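Shagufta Mirani built her robot at the Fluseck shared workshop, on the bench nobody likes, next to the compressor. She has been at it since October.

"I wanted something that would clear a table," she says. "I have two arms of my own, but they get tired of it."

Before the real arms move, everything runs in simulation on a secondhand desktop she calls Porkham. The task this month is fruit and dishes. She gave it 2000 practice runs and watched more of them than she cares to admit.

"My best score is 92 percent, on a Sunday, with the easy layout. Move the box a little and we're back to 50."

Does the pear matter? "The pear is a jerk. It's lopsided, so it rolls the way it wants. I started with a ball and felt like a genius."

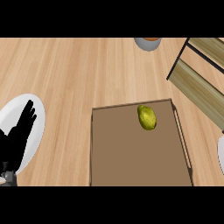 *Mirani's simulator: the hand over the plate, the pear in its box.*

Her bench neighbor, Markos Karagiannis, keeps asking when it will do laundry. "I tell him to bring me a simulated sock," she says, and goes back to the wrist code.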